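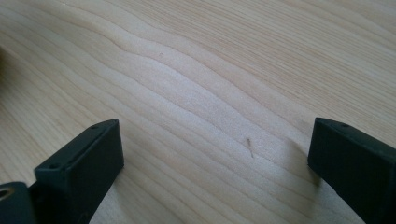
Speaker notes: Teaching by hand and teaching from the next room
Skornham session, Thursday, 30 minutes with questions

Slide 1. Title
Say who we are. Botaveo builds the training side, Vilela runs the workshop where the recordings get made. Keep it short, the chair will have done most of this.

Slide 2. Two ways to show a robot a job
First way: a person holds the gripper and does the task. The camera rides along on the tool and records what the fingers see.
Second way: a person sits at a set of controls and drives the arm.
We have used both. The talk is about when we would pick one over the other.
Ask for a show of hands on who has tried either.

Slide 3. The task
Pick up a small wooden part from a bench, turn it, put it in a tray. Sounds dull. It was chosen because the workshop does it all day and people there could tell us when it was done badly.

Slide 4. Recording by hand
We kept 2,349 recordings from the hand-held tool. A new person can start after a short lesson.
The hard part is slowing people down. They move at their own speed and the arm can't always follow. We ask them to pause before closing the fingers and again before letting go.
Second problem: wrists. People bend in ways the arm doesn't. We now mark the reach of the arm on the bench with tape and ask people to stay inside it.

Slide 5. Recording by remote control
Only 104 recordings kept. It takes longer to learn and people get tired.
The upside is that every motion is one the arm can make. Nothing has to be thrown out later for being out of reach.
Mention the delay on the controls. It is small but you feel it when the fingers get near the bench. Operators tend to stop high and then creep down.

Slide 6. Bare timber
Spend some time here. A plain board gives the camera very little to go on. There is grain, maybe a speck or two, and no edges when the tool is down low. With the fingers open just over the surface, the view can look much the same in one spot as in another.
What helped: starting each recording from higher up, so the edge of the bench is in view. Leaving the tray where the camera can catch it on the way down.
What didn't help much: brighter lights. Pale wood washed out and we lost the grain as well.

Slide 7. Results
We ran 100 trials with each version. Read the numbers off the chart and don't round them.
Point out that the mixed version was trained on hand recordings first, then the remote ones.
Someone will ask if it works on darker timber. We haven't tested that.

Slide 8. What we would do again
Start with the hand-held tool. Use remote control for the parts of the job where the arm struggles.
Check recordings the same day. We left ours for about a week at the start and had to redo a lot of them.
Write down who recorded what, so you can go back and ask.

Slide 9. Next
Bolia has offered a second bench in November. Same task, different colour of surface.
Leave this slide up for questions.

If running late, skip slide 3 and go lightly on 5.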